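Module 2 – Push-Button Stations: Housings, Caps and Color

Course handout, Lodomthorpe Technical Program
Instructor: Els Timmermans. Workshop support: Châu Phan

Students are expected to identify a station by its housing and its cap before any wiring is discussed. Cap color indicates the intended command. In this course, red is reserved for stop and green for start. Housing color carries no command meaning and must not be used to identify a circuit. 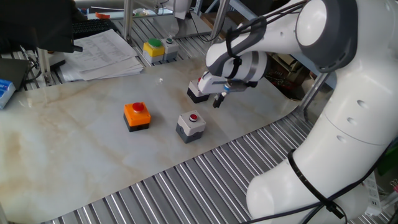
Figure 1. Stations with red buttons on the marble-patterned panel; green-button stations at the far edge.

Record the housing color, base color and button color of each station on the worksheet. A gray housing may carry either button color – read the button first. The worksheet is due in November and is graded out of 60.

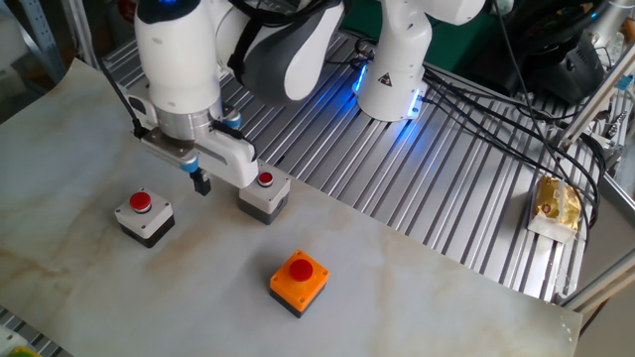 CAP SHAPES

Caps differ in size and profile. The orange station has a larger, dome-shaped red cap; one of the light gray stations has a small one. Larger caps are easier to strike with the palm. Students should sketch both in side view and label the cap, housing and base.

Reading: Droddale course reader, page 276.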